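Want to help me find out how much water people drink at work? I'm looking for 50 people with desk jobs in and near Craddock to keep a drinks diary this February, and I'd love for you to be one of them!

You jot down every drink you have between 8 a.m. and 5 p.m. (coffee counts, soup doesn't, and yes, I've been asked). It takes a couple of minutes a day on the Canosari diary page, or I can mail you a paper one if you hate logging in to things. 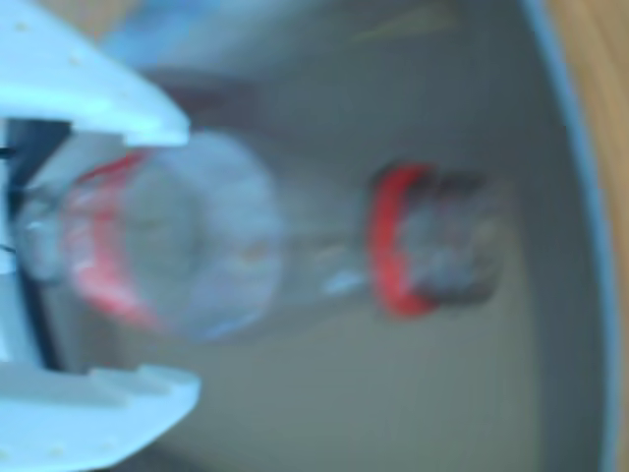
Clear plastic bottles are fine for the diary. So are mugs.

You need to be 18 or over and at your desk at least four days a week. Sorry, no night shifts this time, I'm saving those for the fall. Everybody who sends in a full diary gets an $80 gift card, plus a copy of the results once I've typed them up.

To sign up, leave your name and phone number at the Grilau front desk, Room 171, and I'll call you back. Evenings are best for me.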